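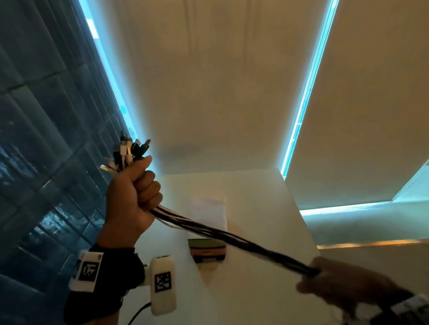

Sorting charging cables by hand, with wrist markers on.

Software engineer, perception and planning (one post, Lokley)

We want someone who doesn't believe our demo videos. Cordier writes the software that tells two-armed machines what to do with soft, tangled things, and cables are where most of the claims in this field fall over. Ours included. Our planner does well on one cord laid flat. Give it a fistful and the state estimate is a guess with a confidence score attached.

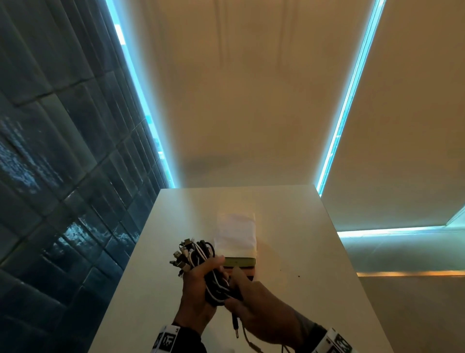

Despina Mujić, planning lead

I've read plenty of adverts promising that learning from human hands will fix all this. Maybe. We have 700 recordings of people handling cables, and I'm not yet sure what they've taught the model. Marker tags give you a wrist pose — they tell you very little about what the fingers are doing inside a bundle of black and white cords. Part of your job is to find out whether the data is any use, and to say so if it isn't.

You'd look after the tracking code, the replay tool (Tendus, nearly rewritten) and the tests. You should write decent C++ and Python, and have spent time with real sensor logs. A doctorate is fine, so is none. Please don't send a list of frameworks.

Four days a week or full time, two of them on site. Start in October if you can. Send a CV and one page on a result you stopped trusting, to Jasmina Golob at the Lokley office. We ring people back on a Monday.

Comments

Majdi Hattar
Is the replay tool going to be open? Zoltel said the same about theirs and then went quiet.

D. Dunleavy
No salary again. You ask for a sceptic and then expect us to take the pay on trust.

Viorica Kolev
Applied last time and did get a proper reply, for what it's worth. It was a no — but a fair one.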